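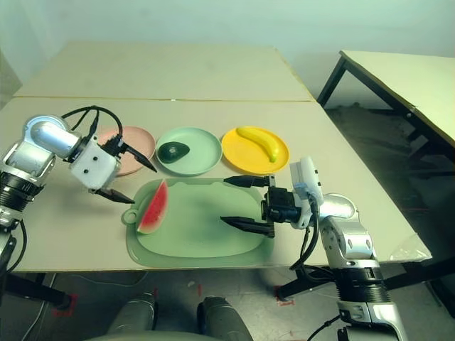 Clearing a table remains a fair test of household automation. At Koivisto, the chore is cut down to two arms, plates and toy fruit.
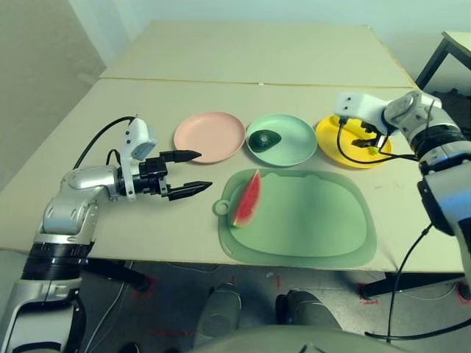
A toy fruit keeps its shape in the grip — a ripe one may not. Koivisto logged 1,426 transfers by June, 201 of them needing a human reset. 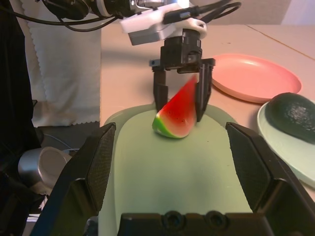

What still fails

Wet dishes, stacked bowls and cutlery. Firkberg, which sells kitchen lines, wants fewer resets before it buys.

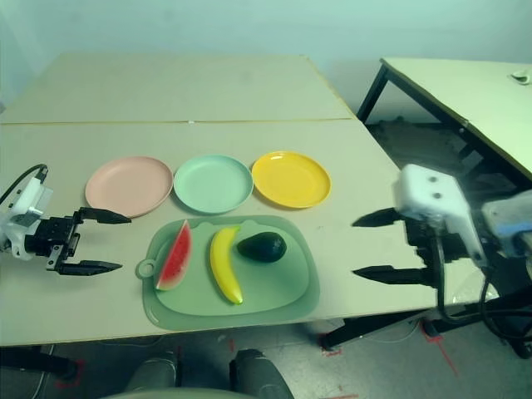

Protilholm disagrees, arguing that a slow machine with resets would already pay for itself on night shifts.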